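Sidier hand-sim: rendered two-arm tabletop set, data card

Version note, 10/10/24. Replaces the June card, which oversold the set.

What it is

Sidier is a set of 490 simulated episodes of two robot arms with multi-fingered hands working over a white tabletop. Every image is rendered. No real camera or real hand was involved at any point, so please stop citing it as "robot data" without the word "simulated" next to it.

Each episode holds a rendered video, joint positions for both arms and hands, commanded targets, and object poses straight from the simulator. A loader and a small replay tool, Lokance, come with it.

What we think it's good for

Checking that a perception stack runs end to end. Pretraining a pose estimator that will be fine-tuned on something else. Finding bugs in retargeting code, where a swapped finger joint shows up within a few frames of replay.

What it's probably not good for

Anything that depends on contact forces. The simulator reports forces, and we ship them because people asked, but we have seen fingertip contacts flicker on and off while a hand was holding still. Treat that field as a hint.

We also doubt any claim that a policy trained only on this set will transfer to hardware. We tried with the Yu baseline. It scored 70 percent in simulation, and we don't have a hardware number worth printing. A success rate measured in the same simulator that produced the training data tells you very little.

Splits

Objects are split by shape, not by episode. The Skalska split holds out 8 object shapes entirely. If your numbers on Skalska match your numbers on the default split, check for leakage before you celebrate. We leaked twice ourselves.

Known problems

1. Object poses come from the simulator and ignore visibility. A pose label can be perfect while a finger covers part of the object. Filter by the visibility field if your model is supposed to learn from pixels.

2. Printed textures are an easy shortcut. On the disc, a detector can lock onto the red zigzag border and never learn the shape. Shadows of the hand fall across the print as well, and ours confused the two. 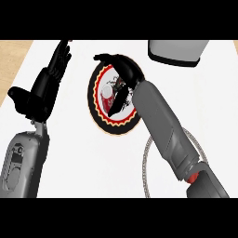 3. Success flags are computed by a script using final object pose. The script will happily pass an episode where the object was knocked into place. Review a sample by eye.

4. Five episodes have a time offset between video and joint states. They are listed in the exclude file. There may be more.

Loading

Install the package, point the loader at the data folder, and run the check command first. It compares file hashes and exits with an error if anything is missing. Lokance replays joint states over the video, which is the quickest way to spot a bad offset.

Reporting results

Give the split, the seed, and the loader version. Results without a split name won't be added to the table.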